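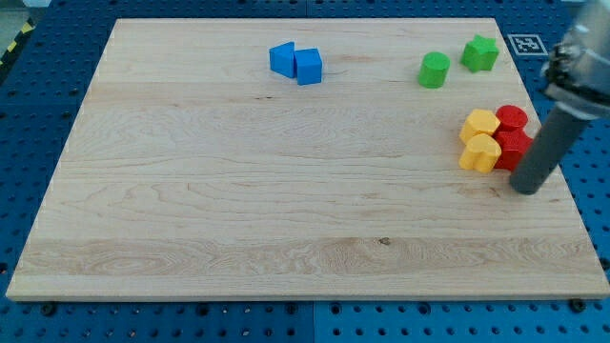
Runtime difference between two discs of Tistden - is the older one cut?

reel_leader
I have two copies of the horror film Tistden and they don't run the same length. The old DVD from Nistor is a European disc and plays for 81 minutes. The newer Blu-ray in the Giso box set runs a bit over 84. Neither case mentions a different version. The Blu-ray just says "uncut."

I want to show the film next April and would prefer to use the DVD, as it has the original mono track and the Blu-ray only has a remix. Before I do that I need to know if the DVD is missing footage. I've seen people say the cellar sequence was trimmed for some markets, but I can't find a list of what was removed. I watched that sequence on both discs and didn't notice a difference, although I wasn't comparing them side by side.

Also, the voices sound slightly higher on the DVD. I assumed that was the mono track. Is it related?

flatbed71
It's related, and it probably explains the whole gap.

The film was shot at 24 frames per second. A European DVD in PAL format plays at 25. The usual transfer method was to keep every frame and run them at the higher speed, so the same footage finishes sooner. Multiply the PAL runtime by 25 and divide by 24 to get the film runtime. 81 minutes becomes 84 minutes and 22 seconds. If your Blu-ray is within a few seconds of that, the two discs very likely contain the same footage.

The audio is sped up along with the picture. Unless the label corrected the pitch, everything comes out a little less than three quarters of a semitone high. Most people hear it in voices they know, and in the score if it has held notes.

Three things can throw the calculation off:

Logos. The Giso discs often add a restoration card at the front. Time from the first frame of the film to the last frame of the credits and ignore what the player reports.

Rounding. The number on a case can be off by a minute. Use the time counter on the player.

Replaced footage. A label can cut a shot and extend another to cover it. The total then tells you nothing. It's rare, but it happened with horror titles.

To check the last one, note the DVD time of a hard cut every five minutes or so, convert each to seconds, and multiply by 25/24. Compare with the Blu-ray after subtracting any difference at the start. If the offset stays constant, nothing is missing up to that point. If it jumps, the edit is between that mark and the one before it.

vhs_vault
The DVD is cut. All the Nistor horror discs were cut. Just stream it on Tisia, that's the full version.

flatbed71
Some Nistor discs were cut, but I don't think that applies to the whole catalog. I also wouldn't use Tisia as a reference. Its runtime listing doesn't say which master it has, and a PAL master is possible there too.

reel_leader
Update, 2024-11-22. I went through both discs with the counter. Film only, no logos, the DVD is 80:52 and the Blu-ray is 84:14, so the ratio works out. I marked the start and end of the cellar sequence as well. It's 314 seconds on the Blu-ray and a little over 301 on the DVD, the same ratio again.

The offset was steady everywhere else I checked. Now I'm looking at whether I can slow the DVD audio by 4 percent and lay it under the Blu-ray picture. I'll post that separately in the audio section.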